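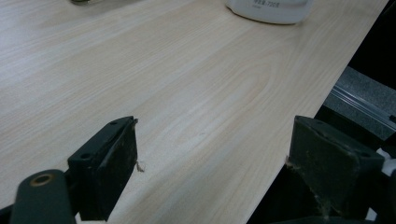 Abb. 1: Helles Laminat mit bogenförmiger Maserung und Fuß eines weißen Kunststoffbehälters.

4.2 Gebrauchsspuren nach Materialgruppen

Die Begehungen in Fultham und Hultow ergaben 1556 Einträge, von denen 219 wegen fehlender Materialangabe ausgeschlossen wurden. Erfasst wurden Kratzer, Kantenschäden, Verfärbungen und Ablösungen, jeweils auf einer Skala von null bis vier. Glatte Holzdekore erhielten im Mittel die niedrigsten Werte. Das Ergebnis ist mit Vorsicht zu lesen: Auf hellen, matt reflektierenden Flächen heben sich feine Kratzer kaum von den Linien der Maserung ab (vgl. Abb. 1). Thongdee kam bei dunklen Dekoren zu deutlich höheren Werten, arbeitete allerdings mit Streiflicht.

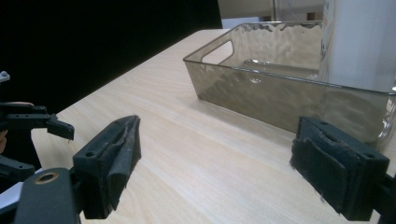

Weiche Auflagen altern anders als Platten und Gehäuse. Der Schaden beginnt meist an der Schnittkante, wo die Zellstruktur offen liegt, und wandert von dort in die Fläche. Bei geschichteten Schaumstoffen kommt die Ablösung der Lagen hinzu, die im Erhebungsbogen als eigenes Merkmal geführt wird. Die schwarzen Polster auf den beiden einander zugewandten Innenseiten zeigen die frühe Form: links leicht ausgefranst, rechts mit etwas angehobenen, faserigen Rändern. Beide wären der Stufe zwei zuzuordnen. Ob Reibung oder Klebstoffalterung überwiegt, lässt sich am Erscheinungsbild allein nicht entscheiden. 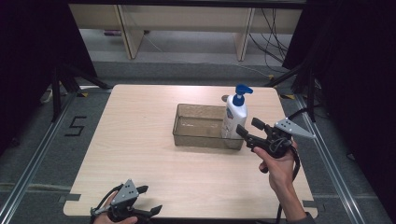 Transparente Kunststoffe bereiteten bei der Einstufung die größten Schwierigkeiten. Die Übereinstimmung zwischen den Bewertenden lag hier unter der aller anderen Gruppen, auch nach der zweiten Schulung in Clunow. Eine Ursache liegt im Untergrund, der durch das Material hindurch mitbeurteilt wird. Bei der bräunlichen, flachen Schale, in der die weiße Pumpflasche mit blauem Kopf steht, scheint die Maserung des Tisches schwach durch und kann leicht für Schlieren gehalten werden. Für die Auswertung in Abschnitt 5 wurden transparente Teile deshalb getrennt gerechnet. Die Vergleichsreihe Srisuk mit 900 Einträgen enthält diese Gruppe nicht und wird nur für Laminate und Schaumstoffe herangezogen.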